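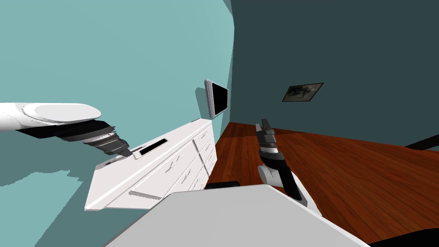
O peso do que fica guardado

A cómoda de gavetas é, do ponto de vista mecânico, um dos móveis mais exigentes de uma casa. Uma mesa recebe carga estática durante quase toda a sua vida. Uma gaveta é aberta e fechada várias vezes por dia, com carga variável e quase sempre mal distribuída, e transmite esse esforço a duas corrediças fixadas por meia dúzia de parafusos.

A oficina de ensaios da Solís, que trabalha para fabricantes de mobiliário doméstico, mantém há vários anos um registo de avarias em cómodas devolvidas. O registo soma 2164 peças. Em 73 por cento delas, a causa da devolução estava na corrediça ou na sua fixação ao lateral; os restantes casos repartem-se entre fundos cedidos, frentes descoladas e puxadores arrancados.

A corrediça de roletes, a mais barata, desliza sobre rodas de nylon e admite folgas generosas na montagem. Tolera bem um lateral ligeiramente empenado, mas não abre por completo e ganha jogo lateral com o uso. A de esferas, de extensão total, suporta mais carga e corre com menos esforço. Em contrapartida, exige paralelismo rigoroso entre os dois lados: um desvio de 2 milímetros basta para que a gaveta prenda a meio do curso. As versões ocultas, montadas sob o fundo, são as mais sensíveis a erros de esquadria.

O fundo merece atenção separada. Nos modelos económicos é uma placa fina de fibra encaixada numa ranhura, sem cola. Com roupa de inverno ou papel, a placa flecte, sai da ranhura traseira e passa a roçar na frente da gaveta inferior. A série Ereck, da Clutavden, resolve o problema com uma travessa central aparafusada – solução antiga, comum na marcenaria de oficina e abandonada depois por razões de custo.

A estabilidade do conjunto depende da relação entre profundidade, altura e massa. Com todas as gavetas superiores abertas, o centro de gravidade desloca-se para a frente dos pés, e uma cómoda vazia em baixo e cheia em cima pode tombar sem grande esforço. A fixação à parede deve fazer-se num ponto resistente, com bucha adequada ao material. Em gesso cartonado, a bucha de expansão comum não serve.

Na fábrica de Cumatthorpe, o ensaio interno de durabilidade termina aos 3270 ciclos por gaveta, com carga uniforme. O procedimento não prevê carga encostada a um dos lados, que é a situação mais frequente numa casa. A revisão do protocolo está marcada para janeiro e deverá incluir esse caso, além de um ensaio com a gaveta puxada por um só extremo do puxador.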